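Home | Kitchen | Table & Serving | Play Food | Outdoor | Sale

Prondley Pretend Table Set

Item 2443

Our biggest pretend-meal set, and the one we get the most mail about! It started as a handful of fruit and a plate, and over the years it has grown into something a kid can set a whole table with. There's a serving plate, cups to pour into, fruit to pile up, and a squeeze bottle for the people who think ketchup belongs on a banana (we have met several, all under five).

We love this set because it doesn't tell anyone what to make. Breakfast, a picnic, a restaurant with a very short menu, a birthday for a stuffed rabbit -- it all works with the same pieces. Older kids tend to run the kitchen and younger ones tend to be the customers, and then they argue and swap.

The plate is the piece that surprised us. We went back and forth on the size and finally chose the big oval one, and now we can't picture the set without it. You can fit a proper heap of fruit on it and still have room to carry it across the room with two hands. The soft lavender-gray is easy on the eyes too, and the bright fruit looks terrific against it.

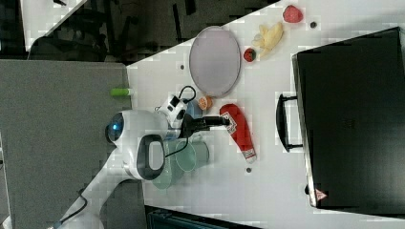
Words: the Prondley table team
Filed under Play Food

The pale green cups are see-through, so the tabletop shows right through them, and the smaller blue one is the favorite of anybody with small hands. The red berries come in two sizes. Expect the little one to go missing first, usually into a coat pocket. The banana has its peel partly opened out, so it already looks like somebody's snack, and the orange slice has a paler rim for the rind. The red bottle is long and tapered, with a white label up near the top, and it gets picked up more than anything else in the box.

A few practical things. Wipe the pieces with a damp cloth and a drop of dish soap, then let them air-dry on a towel. Please don't run them through the dishwasher. The top rack of ours was fine once and then very much not fine the second time. The labels on the bottle last longest if you don't soak them.

These are for pretend food only, and the set is meant for ages 3 and up. If you have a younger child in the house, keep the small strawberry and the orange slice put away until later.

For storage we like the Plaser bin with the wide mouth. The oval plate slides in flat along the bottom and everything else goes on top. The Woo drawstring bag is good for the car or a trip to Grandma's, but the plate won't fit in it, so plan on bringing a real one.

New since November: we now sell the fruit by itself as item 322, for families who already have plates and cups from an older set. Replacement pieces ship from our Prerstead shop, and you can order up to 6 in one envelope.

Last updated December 2020

Comments

mapleporch
Got this for my twins and nearly gave it away as a gift, then kept it. The banana sleeps in a bed now. Great set.

tk_in_the_kitchen
Does the plate come in any other color? My daughter would like yellow, please and thank you.

Prondley
Just the one color for now, but we've written yellow down on the list!

rowhouse dad
Cups are nice and clear. We line them up on the windowsill when we're done playing. Wish there were more of the blue ones.

seven_spoons
Bought item 322 to go with our old set and the fruit matches fine. Second small strawberry already lost.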